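Bench day, sort of

Quick one, kettle's on and I've got to be out the door by 2.

So the big clear-out finally happened. Been putting it off since June, when the shelving from Farahani turned up with the wrong brackets and everything that was meant to go ON the shelving went on the floor instead. Then on the table. Then on a chair. You know how it goes. Rang them twice, got the right brackets in the end, and the shelves are up. Slightly crooked. Don't care.

What went

Three bags to the op shop in Faltthorpe. Extension leads I was scared of. A lamp with no shade, a shade with no lamp (wrong size for each other, I did try). All the offcuts I'd been saving for "something". Kept one bit of blackwood because I'm weak.

Also chucked 13 tins of dried-up varnish. Thirteen! Took them to the tip's paint drop-off, nice bloke, didn't say a word.

The oil

Was going to redo a tabletop at home while I was in the mood. Shahla Karimi put me onto Hivness hard oil, she's done all her kitchen benches with it and they still look great after two kids and a turmeric incident. 88 dollars a litre, which hurt. Went and got it anyway. Sand with the grain, wipe the dust off, thin coat, wait, another thin coat. Thin! I did the first test patch way too thick and it went tacky and had a tea towel stuck to it by the arvo.

Things I'd tell myself before starting: put the dog outside. Do the underside too. Don't leave oily rags scrunched up in a bin, lay them flat outdoors to dry, they can catch fire on their own and I'm not making that up.

The laminated look

I've come right round on laminated strip tops. Used to think they looked like a school woodwork room. Now I love the stripes, all the different tans and browns sitting next to each other, you can plonk anything on it and it looks warm. And a leafy green plant on the corner does half the decorating for you. White pot, dark leaves, pale timber, grey floor. Sold. That's my whole colour scheme from now on.
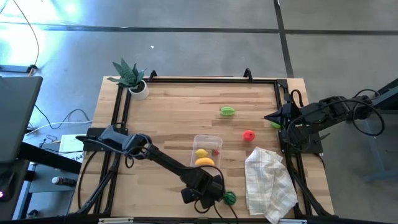 Plants, breifly

Repotted the one from the hallway, it was very rootbound. Got a Zekik pot for it, plain, with a proper drainage hole and a saucer. Half a bag of potting mix, bit of perlite, good soak in the laundry trough. It's sulking but it's got one new leaf coming so I'm calling that a yes.

Whole lot came to 245 dollars, oil and pot and sandpaper and the sausage roll. Bit more than I said it would be.

Still to do: second coat, skirting boards, find the good scissors. Will post again when teh shelves have stuff on them. Right, kettle.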